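1/ Moved to Okley for the quiet. Have now spent four months learning what the quiet costs in library late fees. A thread on small-town lost property, by someone who has lost most of it.

2/ The Okley library keeps a lost property drawer. Dehua Qiu runs it like a customs post. You must describe your item before she'll open the drawer. "Black umbrella" will get you nowhere, mate.

3/ I once described my own scarf so badly that she offered me someone else's. I took a good hard look at it, too. Nicer colour.

4/ Earbuds are the modern umbrella. Everyone's got the same white ones and everyone's certain theirs are special. 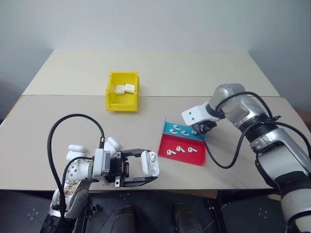 5/ The bus depot at Nencombe is another matter. Over 80 items on the shelf last Thursday, including a single gumboot. I have questions about the walk home.

6/ The depot gives you a claim number. Mine was 2,542. I'd left a lunchbox on the 7.40 and by the time I'd filled in the form I no longer wanted what was in it.

7/ Rang the Purkerau pool about my goggles. "Are they the blue ones?" Yes. "We've got a lot of blue ones." Long pause from both parties. I bought new goggles.

8/ My neighbour labels everything. Thermos, secateurs, the dog. I used to think this was a bit much. I've since borrowed her label maker and can't find it.
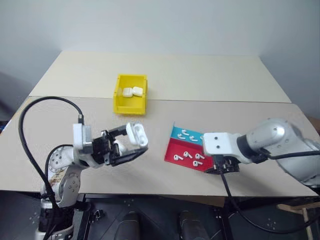 9/ She's been very decent about it. She asked whether I'd tried the library, so I had to stand in front of Dehua and describe a label maker. "Any distinguishing marks?" Well – it has a label on it.

10/ It was in the drawer. So was my scarf, which apparently I'd described perfectly well as a "grey towel". Fines still owing: $4.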